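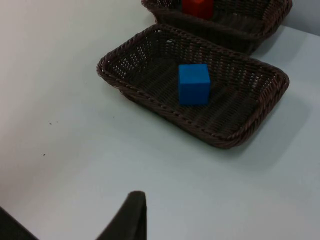 How does a robot learn to pick up a block?

It watches a person do the job many times, and then it tries to copy what the person did.

By Princess Rivera
September

Picking up a block is easy for you. You look at it, reach out, and close your fingers. You don't have to think about how far to reach or how hard to squeeze. A robot has to work out all of that with numbers.

One way to teach a robot is to write a rule for every move. Go forward this much. Go down this much. Close. This works well in a factory, where each part is always in the same spot. It works badly on a table where someone may have pushed the basket over a little.

At the Rollano lab, a team led by Hatice Yazıcı tried a different way, called learning from examples. A person guides the robot arm by hand to a block in a basket, closes the gripper, lifts the block, and sets it down somewhere else. A gripper is the robot's hand. It has two fingers and no thumb. While the arm moves, a small camera near the gripper takes pictures, and the computer saves each picture along with the way the arm was moving at that moment.

One full try is called a demonstration. The team made 148 of them with blue blocks and red blocks. Between tries they turned the baskets and slid them to new places on the table.

Next, the computer practiced with the saved pictures. It looked at a picture and guessed which way the arm should move. Then it checked its guess against what the person had done. If the guess was off, the computer changed its numbers a tiny bit and guessed again. It went through all the pictures 3000 times, which took from Sunday evening until the next morning.

Then came the test. The robot had to pick up a block by itself, with the baskets in places it had not practiced. It got 23 tries and picked up the block in 16 of them.

What went wrong in the other seven? Kwaku Abubakari watched the recordings to find out. In four tries, a finger bumped the rim of the basket and the arm stopped. In two, the gripper closed too early, above the block. In the last one, the robot went to the red block when it had been asked for the blue one.

The team thinks the rim gave the robot trouble because most of the demonstrations came in from straight above. There were few examples of reaching in at a slant. They plan to record more of those and run the same test again.

Words to know

Demonstration: one example of a job, done by a person for the robot to learn from.

Gripper: the part of a robot that holds things.

Rim: the top edge of a basket, bowl, or cup.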